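Teleop working group, October meeting notes

Held in the small room at Alcombe, with the Maglaya people on the call. We started a little after 10 and I took the notes, so if your favorite point got squashed into half a line, that's on me.

Notes from last time

Agreed as written, except that the Feston controller is on firmware two now, and I had it down as one. Fixed.

Where we are with demos

We have 933 usable demonstrations of the dice task in Lulotura, counting everything driven by remote control up to last night. The goal is still 1,000 before we train again. I said I thought we could get there by the end of the week and got a few looks, so let's say soon. Another 302 are sitting in the reject folder, mostly dropped dice and a bunch where the operator stopped halfway and forgot to hit save. Maglaya asked if we could go straight on to 2,000. We talked it over and would like to see what the first batch does before anybody signs up for more hours with the hand controller (my thumbs vote the same way).

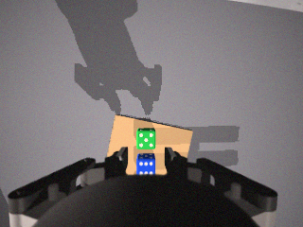
Grasping got the longest talk of the morning. New operators come down too fast, close too early, and then wiggle around trying to rescue it, and the policy happily learns the wiggle. We want one clean approach and one close. The wrist view helps a lot once you get used to it, and I made my usual pitch for it: when the blue die is right there between the fingers with the green one just past it, you can judge your side-to-side error far better than from the table view. What you can't judge so well is height, so keep both views open and flick between them. Somebody wanted a little crosshair drawn over the wrist view. I like it, but it has to stay out of the recorded video or the policy will see it too. Maglaya will try it on the operator screen only.

We also went back and forth on pauses. Some of us stop for a second before closing the gripper, some don't, and in the data it looks like two different skills. Decision: a short pause is fine, a long one is a redo. I'll put a number on it once I've looked through the logs.

Starting positions

Everyone agreed the starts are too tidy. If the pad sits at the same angle every time, we're teaching it one angle. From now on the reset script will turn the pad and scatter the red, green and blue dice before each take, and the arm will start from a slightly different pose too. The operator doesn't get to re-roll because the layout looks annoying! The annoying ones are the ones we're short of.
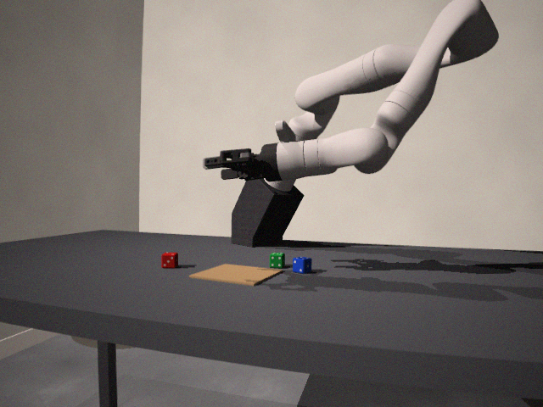 Maglaya asked whether we should be recording failed tries on purpose, with the operator recovering from a miss, and said their last project got stuck for weeks on a policy that had only ever seen things go right. Fair point, and it didn't sit easily with what we'd just said about clean approaches. We settled on keeping the two apart – clean demos in the main set, recoveries in their own folder with a tag, so we can mix them in later and see if it helps. The reject folder doesn't count as recoveries. Please don't move things over from there.

Controller

The Feston controller drifts when you rest your hand on it. Re-centering before each take fixes it, and I'd like that to be a button press instead of a trip through the settings menu. Alcombe will write it. Until then, re-center by hand, yes, every time.

Things to do

Alcombe: re-center button, reset script changes.
Maglaya: crosshair test, folder and tag for recoveries.
Me: pause limit from the logs, update the operator sheet.

We ran out of time for the labeling question, so it goes first on the list for November. Finished at 11:20.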